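Pesquisar no suporte Pesquisar Limpar

Chamado 3410 – Teleoperação: mão esquerda fecha com atraso e o polegar não acompanha a luva
Última atualização: segunda-feira, 16h40
Estado: resolvido, em observação
Produto: estação bimanual Balogun, luva Zeltik, gravador Drurkimus
Aberto por: Corrado Gentile

Descrição inicial

Durante a gravação de demonstrações por controle remoto, a mão esquerda responde com atraso ao fechamento da luva. O braço acompanha o operador normalmente, só os dedos ficam para trás. O atraso não é constante: nos primeiros episódios não se percebe, depois de meia hora já atrapalha a preensão. O polegar é o pior caso. Em alguns episódios para no meio do curso e só completa o movimento quando o operador abre e fecha a mão de novo.

Braço direito sem sintomas. Mesma versão do gravador nos dois lados.

Impacto: os episódios com atraso são gravados como válidos. O operador compensa fechando a mão antes da hora, e a política treinada com esses dados aprende a fechar antes da hora também. Já tivemos esse problema em janeiro com outra tarefa e foi preciso descartar o lote inteiro.

Triagem

Pedimos os logs do gravador, o arquivo de calibração da luva e a temperatura dos atuadores no início e no fim de uma sessão.

Recebido. Temperatura dentro da faixa. No log, o comando da luva chega ao gravador sem atraso. O atraso medido entre comando e posição lida nos dedos chega a 157 ms no fim da sessão. No braço, o mesmo intervalo não varia.

Conclusão parcial: o problema está depois do gravador, no trecho entre o controlador e a mão, ou na própria mão. A luva não está descartada no caso do polegar, que pode ser um segundo defeito.

Passo 1 – Recalibração da luva

Procedimento padrão: mão aberta, mão fechada, pinça com cada dedo, repetir. O operador deve usar a luva por alguns minutos antes de calibrar, para o tecido assentar.

Resultado: o polegar passou a completar o curso em todos os testes. O arquivo antigo tinha o limite superior do polegar gravado abaixo do valor real, provavelmente de uma calibração feita com outro operador. O atraso geral dos dedos continuou igual.

Arquivo antigo renomeado e guardado. Um arquivo por operador a partir de agora, com o nome no cabeçalho do episódio.

Passo 2 – Taxa de comunicação

Log do barramento da mão esquerda com retransmissões crescentes ao longo da sessão. Com a mão parada e o braço parado, zero retransmissões. Com a mão em movimento e o braço parado, zero. Com o braço em movimento, as retransmissões aparecem, principalmente na rotação do punho.

Isso aponta para cabo ou conector. Pedimos ao cliente que girasse o punho devagar, com a mão aberta, e anotasse o ângulo em que o contador subia. O contador subiu sempre no mesmo trecho da rotação, nos dois sentidos.

Passo 3 – Cabo da mão

Cabo trocado pelo sobressalente Baletti que acompanha o kit. Retransmissões zeradas em teste de bancada, com rotação contínua do punho. O cabo retirado apresentou resistência instável quando dobrado perto do conector. Não foi aberto.

Observação para quem for repetir: desligar a alimentação da mão antes de soltar o conector. O controlador guarda a última posição e tenta voltar a ela quando a comunicação retorna.

Passo 4 – Repetição da tarefa

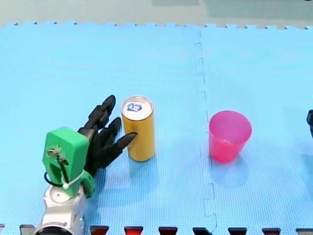 O critério de aceitação é a tarefa gravada de ponta a ponta por controle remoto, sem compensação do operador, já que o teste de bancada não reproduz a carga nos dedos. O roteiro é aproximar pela lateral, fechar, levantar, pousar e recuar. Usar sempre o tapete azul de encaixe como superfície e anotar no episódio a disposição inicial: lata amarela em pé na placa da esquerda, copo rosa logo depois da emenda, na placa da direita. Vale conferir também a fixação do cabo preto no suporte verde da mão esquerda, presa com abraçadeira branca. A abraçadeira não deve esmagar o cabo, e a volta ao lado do suporte precisa ter folga para a rotação completa do punho. Se a folga for pouca, a dobra volta a se concentrar no conector e o defeito se repete.

Resultado informado pelo cliente: série completa sem retransmissões. Atraso estável do primeiro ao último episódio. O operador não relatou necessidade de antecipar o fechamento.

Comentário de Corrado Gentile

Confirmo. Dois pontos ficaram em aberto do nosso lado:

1. O gravador aceita o episódio mesmo com o barramento da mão em falha. Gostaríamos de um limite configurável de atraso, acima do qual o episódio seja marcado como suspeito. Marcar basta, não precisa apagar.

2. No contato do dedo com a lata antes do fechamento, a lata às vezes desliza um pouco no tapete. Não é defeito da mão, a aproximação do operador é que está rápida. Reduzimos o ganho de translação para a fase final e melhorou, mas o ajuste é manual e tem que ser refeito a cada troca de operador.

Resposta do suporte

Ponto 1: registrado como pedido de função no Drurkimus. Sem data. Enquanto isso, o log do barramento tem carimbo de tempo e pode ser cruzado com os episódios por script. Enviamos o script por mensagem separada – ele só lê, não altera os dados.

Ponto 2: o ganho pode ser salvo no perfil do operador, no mesmo arquivo da calibração da luva. Campo de ganho de translação, fase fina. Reiniciar o gravador depois de salvar.

Sobre os episódios anteriores à troca do cabo: recomendamos não misturar com os novos. Se o volume fizer falta, aproveitar apenas os do início de cada sessão, depois de verificar o atraso com o script. Os que têm falha do polegar devem sair, mesmo quando a preensão foi concluída.

Pendências

Cabo retirado: enviar para análise, com o número do chamado na embalagem.
Cabo do braço direito: mesma idade, sem sintomas. Repetir o teste de rotação do punho e anexar o log.
Chamado permanece em observação até a chegada do log do lado direito.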